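The Ellwood Board Oil and Wood Care Kit, After a Season of Use

4 November 2021 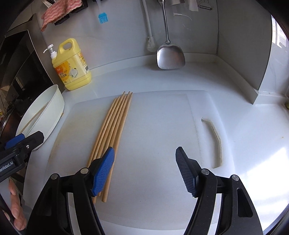 My sister-in-law maintains that no kitchen needs a special oil for its wooden things, that whatever is under the sink will do, and that I have been taken in by a nice tin. She may have a point about the tin (it is a very nice tin!), but I've been using the Ellwood kit since April and I've grown fond enough of it to want to say why.

You get a bottle of oil, a smaller pot of wax, two cotton cloths and a little sanding block in a box that slides open like a matchbox. I paid 30 dollars at Akismont, the housewares shop near us, and I did stand there in the aisle for a good while wondering if I'd lost my mind. The drugstore mineral oil I used before cost a fraction of that and lasted ages.

The oil is thin and goes in quickly. I do my spoons, the salad bowl, the rolling pin and all the chopsticks in one go, usually on a Sunday-ish sort of evening when there's something on the radio, and leave them on a rack overnight. Chopsticks are fiddly with any oil, and I've found it easiest to put a little on the cloth and pull each one through, thick end first. By breakfast they feel smooth and there's no greasiness on your fingers, which I can't say for the Skuno oil I tried last winter. That one stayed tacky for days and smelled like a craft fair.

Now the wax. I wanted to love it, and on the salad bowl I do, it gives a soft sort of glow that makes people ask where I bought the bowl. On anything that gets washed daily it's gone within a week, so I've stopped bothering. The pot is still nearly full and at this rate I'll be leaving it to somebody in my will.

The sanding block is better than it looks. It took the fuzz off an old spoon that had spent too many years in the dishwasher, though you'll want to do it over newspaper. The cloths are fine, just cloths, and one of them has already wandered off to the garage.

A few smaller grumbles. The cap on the bottle drips down the side, so keep a saucer under it, and the leaflet is printed in such tiny type that I had to take it to the window. It says to wait 12 hours before washing, and I would stick to that. Refills of the oil are sold separately and I'd suggest that's what most people should buy, with the full kit as a present for someone who has just moved. Akismont had the refills on the bottom shelf, behind the beeswax candles.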